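Informe de proyecto de fin de asignatura
Laboratorio de Automatización, Grado en Ingeniería Electrónica Industrial
Agosto de 2020

Manipulación de textiles domésticos con dos brazos: estado de la cuestión y ensayos de plegado y recogida

1. Objeto del trabajo

El encargo de la asignatura era valorar si un equipo de manipulación de propósito general puede asumir hoy una tarea doméstica completa, de principio a fin, sin utillaje específico. Se eligió la ropa de limpieza (paños, toallas de mano, bayetas) por tres motivos. Es una carga de trabajo real tanto en viviendas como en comercios, las piezas son baratas y no hay riesgo de rotura. Además, el material deformable es el caso en que los métodos clásicos de agarre peor se comportan, de modo que los resultados sirven como cota inferior para otras tareas.

Quedan fuera del alcance el lavado, el secado y el transporte de la ropa entre habitaciones. El informe se limita a lo que ocurre sobre la mesa: separar una pieza del montón, extenderla, doblarla, apilarla y guardar la pila en una caja.

2. Antecedentes

Las soluciones comerciales para plegado se dividen en dos familias. La primera es la máquina dedicada, con cintas y placas abatibles, habitual en lavandería industrial. Trabaja a buen ritmo con piezas planas de formato conocido, pero necesita que un operario introduzca cada pieza ya orientada. La segunda es el brazo articulado con pinza de dos dedos, que en principio puede hacer cualquier cosa y en la práctica hace pocas con fiabilidad suficiente.

La máquina Pulport, que se visitó en una lavandería al inicio del proyecto, pertenece a la primera familia. Según el encargado del turno, el plegador apenas requiere atención, mientras que la alimentación ocupa a una persona toda la jornada. Esta observación orientó el resto del trabajo. El doblado en sí está resuelto desde hace años para piezas rectangulares. Lo pendiente se concentra en los extremos de la cadena, la entrada de material desordenado y la salida hacia un recipiente que no siempre está en el mismo sitio.

En la segunda familia se revisó la documentación del controlador Erard y la del paquete de planificación Kerekes. Ambos suponen objetos rígidos o casi rígidos. Kerekes admite una malla deformable en simulación, pero el tiempo de cálculo por pieza no es compatible con un ciclo de trabajo y la versión académica no permite modificar el modelo de fricción.

3. Planteamiento

Se descompuso la tarea en cinco operaciones elementales:

Separación. Tomar una sola pieza de un montón sin arrastrar las contiguas.
Extensión. Localizar dos esquinas adyacentes y tensar el borde entre ellas.
Doblado. Dos pliegues sucesivos por la mitad.
Apilado. Depositar la pieza sobre las anteriores con los cantos alineados.
Guardado. Introducir la pila en una caja abierta por arriba.

Para cada operación se fijó un criterio de éxito verificable por inspección visual. En el doblado, por ejemplo, se exige que el desfase entre cantos no supere el ancho de un dedo de la pinza. En el guardado se exige que ninguna pieza quede colgando del borde de la caja. No se midió la calidad estética más allá de estos criterios.

Los movimientos de referencia se obtuvieron por teleoperación. Un operador guía los dos brazos y el sistema registra las posiciones articulares y las imágenes de las cámaras. Con esos registros se ajusta después una política por imitación. El software de registro, Cluvby, se desarrolló en un curso anterior y se usó sin cambios, salvo una corrección en la sincronización de marcas de tiempo que se describe en el anexo.

4. Condiciones de ensayo

Se trabajó con paños de microfibra y con toallas de rizo. La diferencia entre ambos tejidos resultó más importante de lo previsto. La microfibra se adhiere a sí misma y tiende a levantarse de dos en dos; el rizo ofrece buen agarre, pero su espesor hace que el segundo pliegue se abra al soltar la pieza.

La iluminación fue la general de la nave, sin focos adicionales. Se mantuvo así a propósito, porque una vivienda tampoco dispone de iluminación controlada. La superficie de apoyo fue en todos los casos un tablero de madera clara. Se descartó cubrirlo con una lámina antideslizante tras comprobar que la lámina se levantaba con la pieza.

El juego de datos final contiene 2.000 demostraciones. De ellas, 98 se reservaron para validación y no intervinieron en el ajuste.

5. Resultados

5.1. Doblado y apilado

El doblado de piezas ya extendidas es la operación más estable. Los fallos observados se deben casi siempre a una extensión incompleta previa y no al movimiento de pliegue. El apilado se comporta bien mientras la pila es baja. Al crecer, el montón se inclina y el error de colocación de cada pieza se suma al de las anteriores. No existe en el sistema ninguna acción correctora equivalente a lo que hace una persona al golpear el canto de la pila con la mano.

5.2. Separación

Es la operación con peor resultado. La pinza de dedos rígidos carece de medida de espesor y no distingue una capa de dos. Se probó a estimar el número de capas a partir de la apertura final de los dedos, sin éxito, dado que la holgura mecánica es del mismo orden que el espesor de un paño de microfibra. Un sensor táctil en la yema habría permitido otra estrategia, pero quedaba fuera del presupuesto.

5.3. Guardado

La caja transparente introduce una dificultad propia. Las paredes apenas generan contraste en la imagen y la política se guía por el color del tejido que hay dentro. Con la caja vacía, la posición estimada del borde oscila y los dedos llegan a tocar la pared. Con la caja parcialmente llena el error disminuye. Se recomienda marcar el borde con cinta opaca en ensayos posteriores, aunque esta medida resta validez al argumento de que el sistema no necesita preparar el entorno. 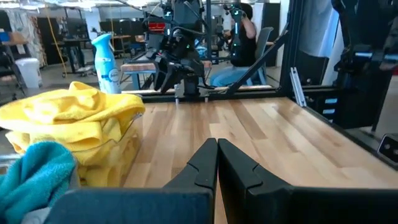

Otro compañero de la asignatura, en la revisión cruzada del borrador, objetó que el criterio de éxito es demasiado indulgente: si alguien tiene que volver a enderezar la pila antes de guardarla en el armario, la tarea no está hecha, y el tiempo de esa persona debería cargarse al sistema. La objeción se acepta en parte. En la tabla del anexo se ha añadido una columna con las intervenciones manuales posteriores, que no formaba parte del diseño inicial del ensayo. La columna no distingue entre correcciones necesarias y correcciones por costumbre del operador.

6. Coste y tiempo

Se hizo una estimación simplificada para un pequeño comercio con una carga diaria constante de paños. El coste de los dos brazos, la estructura y las cámaras se amortiza en unos 3 años solo si el sistema funciona sin vigilancia. Con una persona presente, aunque atienda a la vez otra tarea, el plazo deja de tener sentido económico. El coste de adaptar el sistema a un tejido nuevo se valoró en 4.000 euros, imputables casi por completo a horas de teleoperación.

El tiempo de ciclo es superior al humano en las cinco operaciones. La diferencia es menor en el doblado y mayor en la separación, donde el sistema repite el intento hasta que la cámara deja de detectar una segunda pieza. En un uso doméstico nocturno la lentitud sería tolerable. La falta de detección de errores no lo sería, ya que un fallo temprano en la pila invalida todo lo que se coloca encima.

7. Valoración

Con los medios empleados, la respuesta a la pregunta del encargo es negativa para la tarea completa y positiva para el doblado y el apilado de pocas piezas del mismo tejido. La mejora más rentable a corto plazo parece mecánica: una yema con superficie rugosa y cierta elasticidad facilitaría la separación sin tocar el software. En segundo lugar figura la detección de doble capa por peso, con una célula de carga en la muñeca.

No se ha podido evaluar la generalización a prendas con mangas, botones o cremalleras. Las pruebas preliminares con una camiseta se interrumpieron en la fase de extensión y no se incluyen.

8. Trabajo pendiente

Repetir los ensayos de guardado con caja opaca y con caja transparente marcada, manteniendo el mismo operador.
Registrar por separado el tiempo de teleoperación efectivo y el de recolocación de las piezas entre demostraciones.
Revisar la calibración de las cámaras de muñeca después de cada cambio de yemas.
Entregar el juego de datos con su documentación en el repositorio de la asignatura antes de noviembre.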